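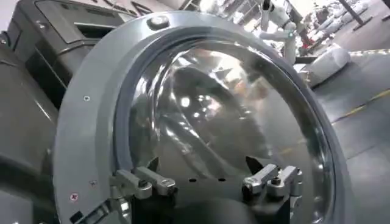 Oct 6, 2021 – Pernville open day, notes

Washer door cell went first, before the big group came in, so I'm writing that up while I still have it. Approach was from the front as usual, wrist camera on, fingers coming up over the lower edge of the ring. The porthole glass is still the main headache. It throws back the overhead lights in streaks and the room shows up in it all bent, and Desier's edge finder wants to grab those lines in preference to the real rim. I had it on the fixed threshold from June. Lauri Väisänen thinks we should mask the whole glass and fit only to the brushed ring, maybe using the screws on the left side as a check. I'd like to try that before touching the lights again.

Ran 10 door cycles for the visitors, open and close. Eight clean. Number 4 stopped on the force limit as the latch let go, and number 7 lost the rim and backed out by itself to the start pose. The back-out went fine and people seemed to like that one more than the good ones. Reset by hand both times, under a minute.

Force limit is back to what it was yesterday. I had raised it a little in the morning for the stiff latch and then forgot to write down by how much. Please put changes in the sheet, me included.

Hyvönen sent two people. They asked about:
cycle time with a full drum (don't have it, only ran the door)
whether the fingers mark the ring (none found after the last run, but I only wiped it and looked, no proper check)
left-hinged doors (no, would need a new path and probably a different tip)
what happens if someone walks over the yellow line mid-cycle (showed them the slow stop)

I promised them the log from today. File is run 328, door only. Don't send 327, that's me jogging the arm with the wrong tool frame loaded.

The Jistgate cell ran in the afternoon. Lost the first slot to a loose connector on their side, then ran without trouble until we closed. Their talk went long and I skipped our second door demo, so the afternoon group only saw the video on the screen. One school teacher wanted to bring a class another time. I gave her the front office number.

Sign-in at the gate was 749 for the whole site. No idea how many of those came through our hall. It was crowded before lunch and then pretty thin.

Noise was a problem. With both cells talking at once you can't hear anyone past the second row. Lauri wants a headset mic – fine by me if he carries it.

To do
mask test on saved frames from 328, no new runs needed
write down the force limit
tighten the left finger bracket again, I could feel some play in it at the end of the day
log to Hyvönen
get the extension cord back from the Jistgate people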